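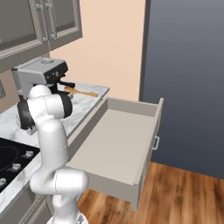 Water hardness is the first thing to measure and usually the last thing owners ask about, according to Parvathi Sastry. She has serviced espresso machines in Durnanness for 20 years, first for Barbieri and now under her own name.

Most of the faults she logs begin as scale. "The boiler is a kettle that never gets emptied," she said. "Every shot leaves a little mineral behind. The flow restrictor is the narrowest point, so it goes first."

Her records cover 2240 service calls. Over 400 of them were entered as pump failures by the owner, and in most of those the pump tested within limits. The restriction was downstream, at the valve or the group.

She sets brew pressure at 9 bar, measured at the group with a blind gauge. The dial on the front of a home machine reads at the pump, and she does not adjust to it.

On descaling, Sastry is cautious. Citric acid is adequate for stainless boilers. For aluminum she keeps the solution weak and the contact time short, then flushes two full tanks. "If the water is soft to begin with, leave it alone. Test in September, when the Nidine reservoir is low and the reading is at its worst."

She replaces group gaskets yearly.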